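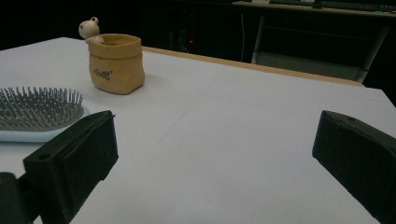

It was never a rule that people kept the same seat, one respondent at Neltell told me, and she was a little annoyed that I kept calling it one. She sat by the radiator because she had sat there in February, when it was cold, and then she just went on sitting there. I wrote that down as "habit" and moved on. Three interviews later I went back and crossed it out, and I'd like to use this section to explain why.

4.2 Seats that stick

I talked to 22 people across the two shared workrooms, Neltell and Jenddale, and I asked every one of them the same clumsy question: how do you pick where to sit? Most of them laughed at me. Then most of them told me a story about another person's seat. I found this pretty funny the first few times (and pretty frustrating when I got around to coding the transcripts, which had almost nothing in them under "own seat"). People could tell me who sat by the door and who would get huffy if you took the corner, but their own spot was "wherever's free."

It wasn't, though! The sign-in sheets at Jenddale asked for a table letter, and 17 of my respondents turned up at the same table on most of their visits. When I brought this up in the second round of interviews, they mostly gave me reasons to do with the furniture. The light was better, the outlet worked, the top didn't wobble. I take those reasons seriously, but the furniture in both rooms was about as plain as it gets: white tops, with a narrow light-brown wooden strip along an edge, as in Figure 3. A person who wants a better table in a room like that has to work at finding one.

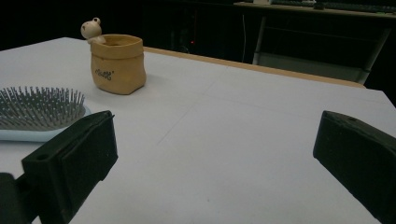
So what did they mean by a good spot? My best guess is that they meant one where they already knew how to behave. One man put it as knowing "which way to nod." He knew who would be on his left, how loud he could be on the phone, and whether it was okay to leave his coat while he went for lunch. Move him two tables over and he'd have to learn all that again, and he had no wish to.

I should say where this doesn't fit. The Skornell survey, which I used as a starting point for my questions, had 600 replies and treated seat choice as a matter of comfort from start to finish. I don't think it was wrong so much as stuck with its own checkboxes, and my sample is tiny next to it. Also, five of my respondents really did move around, and they liked moving around. Two of those were new. The others had been coming for ages and described it as a way to avoid getting roped into conversations, and I'll come back to them in 4.3, where I look at headphones.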